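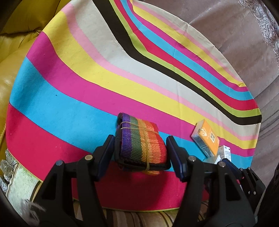 Three weeks into the new setup at Tanholm and my wrists have stopped hurting, so let me start with the good news! I pack travel accessories for a living (luggage straps, little boxed odds and ends, you know the stuff) and since August part of my shift has gone to showing the grippers how a person picks things up. You squeeze, you lift, you put it down, you do it again. My best day so far was 500 pickups, and I dreamed about rolled-up straps that night.

Straps are the fun ones, by the way. They're chunky and kind of forgiving. Small cartons are a pain when they land at a slant, and anything sitting on soft cloth wants to scoot away from you.

What's changed for us is mostly the talking. On the old Vundard line you stood shoulder to shoulder and gossiped all day, and now we're spread out, two to a table, concentrating like we're defusing something. I miss the gossip. I don't miss the 2203 line, which was loud and always jammed before lunch.

Are we teaching our replacements? People ask that every single break. The bosses say the Atach cell will only take the night orders, and they've put in writing that day hours stay put through the winter. After that, who knows. I signed up for the maintenance class anyway, first one's Friday, and I still need to find my safety shoes.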